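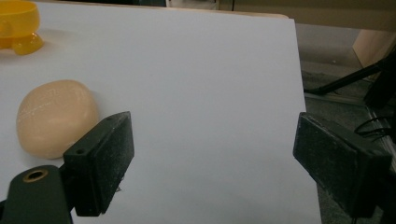

Dremska: a diary of bar soap, in CSV

Hi! I weigh soap. Dremska is the record of 71 bars I used up at my own bathroom sink, with a weigh-in every time I remembered and a lot of grumpy notes about mush. I started it because I was sure the expensive bars were melting faster than the cheap ones, and I wanted something better than a hunch before I said so at dinner again. (They do, mostly. But the dish matters more than the price, and that took me far too long to notice.)

The name is the label on the tin I keep the scraps in. I have no idea what the word means, so please don't write in to ask.

What you get

bars.csv has one row per bar. Where I bought it, what it cost, starting weight, the color in my own words, the scent in my own words, and which dish it lived in.

weights.csv has 2,000 rows, one per weigh-in. Bar ID, day number (day 0 is the unwrapping), weight in grams, and a column called "damp" that says yes if I caught the bar before it had dried out.

notes.txt is just me talking. Cracks, slivers, guests, the time a bar went down behind the radiator and came back with hair on it. It's searchable by bar ID, if you're patient.

There's also a script, plot.py, which draws one line per bar and looks like a pile of spaghetti. I like it anyway.

How a bar gets into the diary

1. I buy it like a normal person. No free samples, no bars mailed by makers. A few came from a market stall in Bragança, where I bought far too many and then had to explain my suitcase, and one came as a gift from the Harau Valley wrapped in a leaf. Everything else is from shops near me.

2. The wrapper comes off and the bar sits out overnight. I skipped this early on and you can see it in the first few bars, where the weight drops before anybody has washed a thing. Soap carries water around with it, and an unwrapped bar will lose some just sitting there.

3. I weigh it and write down the shape. Shape turned out to be a pain to record. I tried "rectangle", "round" and "oval", and then I met the bars with bulging sides, a flattish face and a logo pressed into the middle, and I had to add "pillow". The logo gets its own yes/no column, because a stamped bar gives you a handy landmark as it wears down. I log the day the stamp goes blurry and the day it's gone.

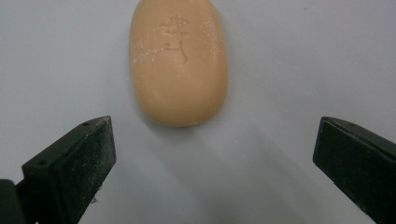 4. It goes into a dish. Every bar gets one dish for life. The choices are "slats", "flat", "magnet" and "Dada", which is a ribbed rubber dish with the word Dada molded into the bottom. It's ugly and it's my favorite by a mile.

5. We wash our hands. That's it, that's the experiment. No showers, no laundry, no scrubbing the bike chain (I have a separate can of orange goop for that and it is not in the data).

6. I weigh it again, usually in the morning before anyone is up. I pat nothing and wipe nothing. If it looks wet I mark it damp and move on.

7. Retirement. A bar is done when it snaps, when it slips down the drain, or when I get fed up with chasing it. The "end" column tells you which. I never glue a sliver onto the next bar, even though I was raised to do exactly that and it hurts me every time.

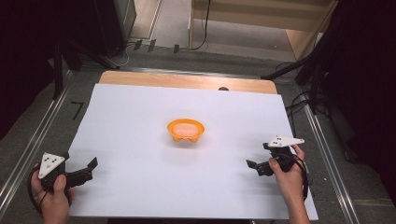 Ilse Brandvold

A bit about who's behind this, seeing as you should know whose hands you're trusting. I work in a library, I have no chemistry training, and my kitchen scale reads to the nearest gram. Its top limit is a lot higher than any soap I'll ever own, although there was one 200 gram brick that made me feel like I was lifting weights at the sink. There are 2 of us in the house who use the soap daily, plus visitors, who I don't warn. I thought about warning them! But people wash differently when they know, and my sister-in-law would have used none at all just to annoy me.

The first bars went in one September, and I kept at it through a move to a different apartment. The new place has harder water. If you look at the "home" column you'll see A and B, and please, please don't mix them together without thinking about it. Bars in home B lather worse and seem to last a little longer, and I can't tell you how much of that is the water and how much is us giving up sooner.

Things I'd be careful with

Colors are my words and my words drift. A bar I called "peach" one winter I'd probably call "tan" under the bathroom bulb. Same with "apricot" and "caramel", which I seem to use when I'm hungry. Don't build anything serious on that column.

Scent is worse. I had a cold for a good stretch of home B and kept typing "nothing". I've left those entries as they were.

Prices are what I paid at the register, tax in, and I didn't adjust for anything. Market bars have no receipts, so those prices are from memory, and they're flagged.

Missing days are missing days. I went on vacation. I haven't filled any gaps, and if you fill them, please say so wherever you post your chart.

Ingredients aren't included. I typed them out for the first dozen or so, got tired of squinting at tiny print, and pulled the whole column out rather than leave it half full.
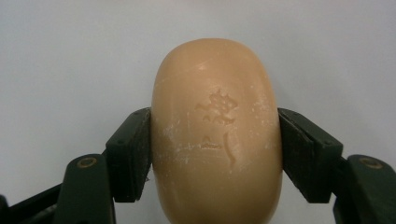 Good uses and silly ones

I'd be happy to see this in a classroom. It's nice messy data for teaching line fitting, and kids understand soap. Somebody used an early copy to practice making charts and sent me a lovely one of weight against day, colored by dish, and that's the chart that finally got me to throw the flat dish away.

Please don't use it to say that one brand beats another. I've got a single bar of most kinds. You can't rank anything on a single bar, and I left brand names out of the public files so that no one would be tempted.

License and fixes

Do what you like with it, and a mention would be sweet. If you spot a weight that goes up instead of down, check the damp column first and then open an issue. I do fix typos, just slowly.

Last update to the files: 2022-01-22. I added the stamp dates and fixed two bars that had swapped IDs. The next bar is already unwrapped and drying on the windowsill.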